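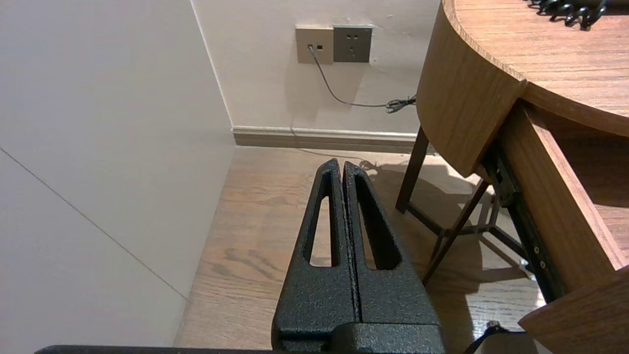

Araceli Ventura would like it known that the Niltcombe tunnel is not haunted, just damp. She has walked all 1,439 feet of it in the wrong shoes.

"People ask about ghosts," she says. "I tell them about the drainage."

The canal closed 55 years before she was born, and the towpath to Immont is now mostly brambles. Does she recommend the trip? "In December, when the nettles are down." And the old lock house? "It has a roof," she says, after some thought. "Parts of one."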